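Cheguei à casa do Arturo Mazza com vinte minutos de atraso e um pacote de pão de queijo na mão, que serviu de pedido de desculpas. Ele abriu a porta de chinelo, falando ao telefone com alguém da produção, e fez sinal para eu ir entrando. Quem acompanha "Lorkness" já conhece a voz: é ele o prefeito, o padre, o cachorro do padre e, desde a segunda temporada, também o chefe dos roteiristas. Eu acompanho desde o piloto, aviso logo, então não esperem de mim muita distância crítica!

A série voltou em julho, e a primeira coisa que eu quis saber foi se ele vê os episódios quando vão ao ar. "Vejo na sexta, como todo mundo, com o celular desligado", contou. "Se eu deixo ligado, fico lendo comentário e perco a piada que vem depois. E olha que eu sei qual é a piada."

Para quem nunca viu (existe gente assim, eu convivo com algumas), "Lorkness" é uma animação adulta sobre uma cidadezinha portuária onde não chega navio há anos e todo mundo continua trabalhando no porto. O Arturo escreveu o primeiro roteiro quando ainda dublava comercial de colchão. Mandou para a Gedura, que recusou. Mandou de novo com outro título, e recusaram de novo, agora com uma carta mais simpática.

"A segunda carta dizia que o texto tinha melhorado muito", ele ri. "Eu tinha mudado o título e uma vírgula. Guardei a carta, está numa gaveta por aí." 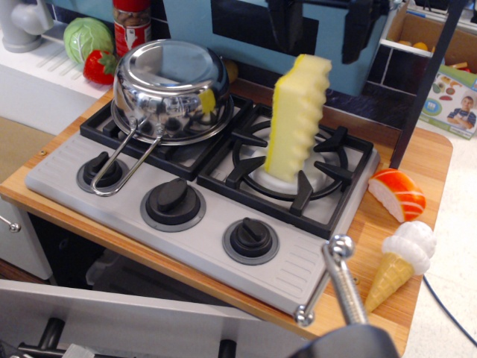

Foi a Cirden, um estúdio bem menor, que topou fazer dois episódios para ver no que dava. O orçamento era tão curto que a prefeitura, a escola e o hospital da cidade usavam o mesmo cenário de fundo com a placa trocada. Os fãs perceberam, claro, e começaram a mandar mapas tentando explicar a arquitetura de Lorkness. Um deles acabou virando enredo: é o episódio em que o Lam descobre que a cidade inteira fica dentro do mesmo prédio. Eu disse que é o meu preferido. Ele fez uma careta.

"Todo mundo gosta desse. Eu acho o final corrido. A gente cortou quase um minuto do Lam na escada, e esse minuto era o episódio para mim. Mas tinha que entrar a música, a música já estava paga..."

Falando em Lam, perguntei de onde ele veio. O personagem apareceu como figurante, um estivador que dizia uma frase por episódio, sempre sobre o almoço. "Era para morrer no quarto episódio. Esmagado por um piano, uma coisa bem boba. Aí na gravação eu fiz a voz mais baixa, meio cansada, e a sala ficou quieta. Depois alguém falou: não mata ele, não. E eu fui para casa reescrever o piano."

O piano, aliás, continua lá, pendurado no guindaste em quase todo plano do cais. Eu já tinha reparado, mas não sabia da história e fiquei absurdamente feliz de saber.
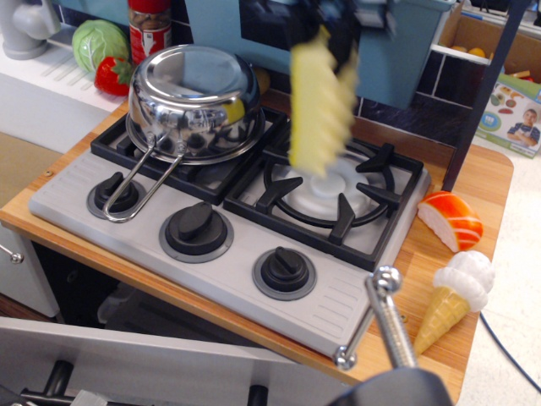
A nova temporada tem uma cara diferente, mais lenta, e nem todo mundo gostou. Li para ele um comentário que dizia que "Lorkness" tinha virado "terapia com desenho". Ele pediu para eu ler outra vez e anotou num guardanapo. "Isso é bom, isso eu uso. Boto na boca do padre." Depois ficou um pouco mais sério: "Eu entendo quem sente falta da correria. No começo a gente tinha medo de silêncio, enchia tudo de tiro e explosão. Hoje eu deixo dois personagens parados olhando a água e acho graça. Pode ser idade."

Quis saber também do tal caderno. Ele mantém uma lista numerada de piadas que não entraram em episódio nenhum, e a lista está no número 591. Implorei por uma. Negou. Ofereci o último pão de queijo. Negou de novo, mas comeu o pão de queijo.

"A maioria é ruim mesmo. Mas de vez em quando eu volto lá e uma piada ruim de cinco anos atrás resolve uma cena. A do farol era assim." (A do farol! Quem viu a estreia sabe do que ele está falando, quem não viu, por favor, vá ver.)

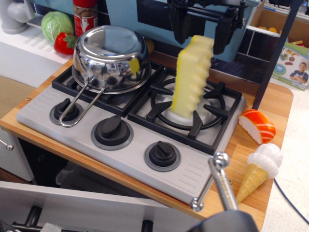 Fogãozinho de brinquedo com uma panela virada de boca para baixo sobre a grade da esquerda.

Antes de eu ir embora, perguntei quanto tempo a série ainda dura. Ele tem contrato para mais duas temporadas e diz que sabe qual é a última fala, embora ainda não saiba quem vai dizê-la. "Queria que fosse o Lam, mas o cachorro está ganhando força." Pedi que ele fizesse a voz do cachorro no meu gravador, e ele fez. Meu sobrinho já ouviu o áudio umas quarenta vezes.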